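Grirngate Forums > Motion planning and control > Planner takes silly detours near bin walls

heltora_bench
January 3, 2022
Happy new year, all. I've been putting off this post because I hoped to sort it out myself over the holidays, and I haven't, so here I am with a mug of tea and a slightly bruised ego. We do mixed bin picking with the Cladico planner. In the middle of the bin it's lovely, really smooth! Near the walls, though, it either gives up or swings the wrist right round to reach something a hand's width away. Out of 2,801 logged plans, 17 per cent ended in a timeout, and nearly all of those had a goal close to a wall.

The collision model is a box for each wall, padded by 25 mm, and a fat capsule around the wrist to allow for the cables – I'd rather have a slow robot than a torn cable.

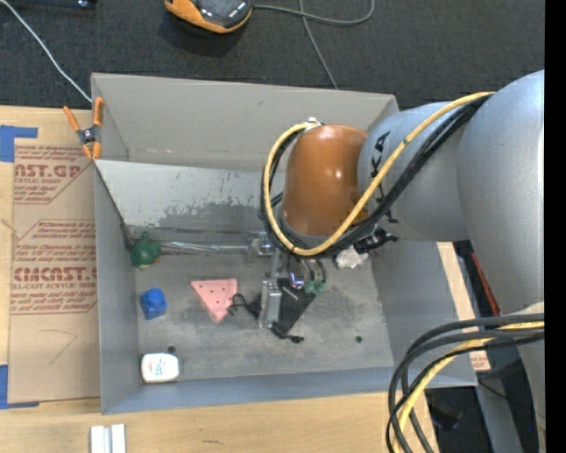 Aleksandra Borkowska
I'd look at the padding first. You've padded the walls and then padded the wrist as well, so the planner pays twice for the same worry, and if the walls slope, upright boxes eat up even more of the room. Try a proper mesh for the bin and 4 mm on the walls, then see how many timeouts are left before you touch anything else.

wasilewska_fan
Can't agree with 4, sorry Aleksandra. That's fine if your camera calibration is perfect, and mine drifts by more than that between March and the summer. I'd keep the walls fat and slim down the wrist capsule. Limiting the last joint in the planner did more for my cables than any padding ever did.

Aleksandra Borkowska
Fair enough about drift, but I'd recalibrate more often before I'd hide it in the collision model. The joint limit is a good idea, mind you, and I'm going to pinch it.

heltora_bench
Thank you both, this is such a help. The walls do slope, and I'd been modelling them as upright all this time, oh dear. I'll do the mesh first with the padding left alone, then the joint limit, and replay the same logged goals after each change. Does anyone know if Cladico reloads the mesh by itself or do I have to restart the planning node?

wasilewska_fan
Restart it. It keeps the old one cached.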